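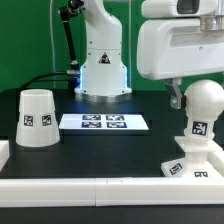
Sokero Hand Coffee Grinder, Reviewed After 11 Months

I bought the Sokero in November, when my electric grinder stopped in the middle of a portion of beans and did not want to start again. I did not look for a hand grinder at first. The shop in Trastbridge had only two electric models, both too tall for my shelf, and the saleswoman put the Sokero in my hand and told me to turn it. It turned very smoothly, but of course it was empty. Every grinder turns smoothly when it is empty.

I drink two cups in the morning and sometimes one after lunch. Mostly I make filter coffee, and on weekends I use a small stovetop pot. I do not own an espresso machine, so about espresso I can say nothing useful.

What you get

In the box there is the grinder, the crank, a small brush and a sheet of instructions in very small print. The body is steel, the knob on the crank is wood. The cup for the ground coffee screws on from below. It holds 35 grams, and this is enough for my big pot. The top part, where the beans go in, holds a little less if the beans are light and large, so for the big pot I must fill it, grind, and add the last spoon of beans after.

The adjustment ring is under the burrs and you hear a click for every step. I like the clicks. With my old Tillman the ring had no steps at all, and after cleaning I had to find my setting again by wasting coffee.

Grinding

For filter coffee I use 15 clicks from the closed position. The grounds look even to my eye and the coffee runs through the paper without stopping. For the stovetop pot I go down to nine clicks. Here the work is harder, and with light roasted beans I have to hold the body against my stomach and really pull. My neighbor Gwendolyn Achterberg has some pain in her wrist, and she tried it one time and gave it back after half of the beans. If you have trouble with your hands, please try it in a shop before you buy.

The noise is low. My husband sleeps next to the kitchen wall and the electric one always woke him up. The Sokero does not, if I close the door.
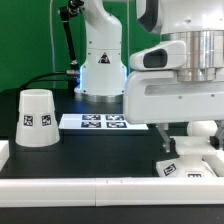
Can you wash the burrs with water?
The maker says to keep water away from them, and I follow this. I use the brush once a week and wash only the cup, then let it dry overnight with the opening up.

Taking it apart is simple. You remove the crank, unscrew the ring and the inner burr comes out with its spring. Please put a towel under it, the spring likes to jump. The first time I forgot which way the washer goes and the crank felt rough, like there was sand inside. I turned the washer around and it was good again. A drawing of this in the instructions would help, but they only have a drawing of the closed grinder.

What I do not like

The lid. It only sits on top, it does not lock, and when I grind fast it climbs up the shaft -- then one or two beans fly out. A friend of mine, Tamsin Gallagher, has the Canby grinder, and there the lid goes on with a quarter turn. Her Canby is also lighter, good for traveling, but the cup is too small for more than one person, and it slides in her hand when it is cold in the kitchen. She solved that with a rubber band from a bunch of asparagus.

Static is the second thing. In winter the fine coffee sticks to the wall of the cup and I must knock it many times on the counter. One drop of water mixed with the beans before grinding helps a lot. I stir it in with the handle of a spoon.

The wood knob has become darker where my fingers are, and it moves a bit on its screw. I have tightened it two times with a normal small screwdriver. It is not a big problem, but I mention it for people who want to use it many years.

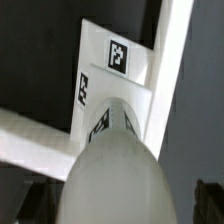 Gripper finger with square black-and-white markers on its rounded tip.

Is it worth the money?

For me it is. I would buy it again for filter coffee for one or two people. For a family, or if guests come often, I would look for an electric one, as filling it a third time is no pleasure when people are waiting at the table. For travel I would take the Canby, and bring a rubber band.

The shop told me that a new set of burrs can be ordered separately. Mine still cut well, so I have not asked for the price.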